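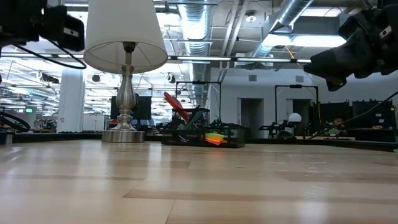
Lamp, mesh organizer and sticky notes on the butcher-block top.

Desk Organizer FAQ

Do I have to empty it first?
Yes, please do! Spread everything out on the table and you'll soon spot the things you forgot you owned.
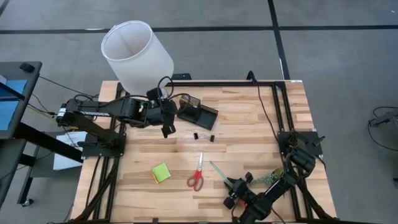

Scissors, binder clips and a sticky note pad out on the wood.

Where do the scissors go?
In the tall mesh part, blades down - so much easier to grab.

And the sticky notes?
Up front, where you can reach them. I love a bright stack!

How often should I sort it?
Every 30 days works great for me.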